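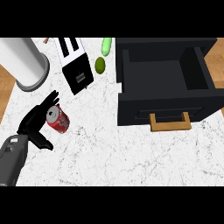 How many sim trials should we run before a grasp policy is allowed on the real arm?
At least 100 per task, with the pass mark written down before you start.

kelpline
That's the rule in our draft at Trula and I love it. We do 100 with the layout fixed, then 300 with everything shuffled. Failures get logged with the seed so anyone can replay them. Best habit we've picked up all year!

moss_and_gears
Fixed layout first is a waste, sorry. A policy can memorise a counter. Go straight to the 300.

kelpline
Fair, but the fixed runs catch dumb stuff fast (wrong joint limits, thumb closing the wrong way). I'd rather find that before lunch.

Obeidat
Please add tipped objects to the standard! A can on its side is a completely different grasp from a can standing up, and half the test sets I see only have them standing. Same with drawers: test open and closed, and count any bump against the drawer as a fail even if the can gets picked up.

moss_and_gears
Any bump? Light contact is fine on a real bench. Set a force limit.

Obeidat
Whose limit, though? Contact forces in our simulator are pretty rough. I'd keep it strict in sim and loosen it on hardware.

We use cookies to remember your settings. Accept | Manage

fistier
We had this same argument at Stestport in July and settled on 2 columns in the log, contact and task success, scored separately. Works a treat. Happy to share the template on Monday.

kelpline
Yes please! Does it have a spot for the sim version?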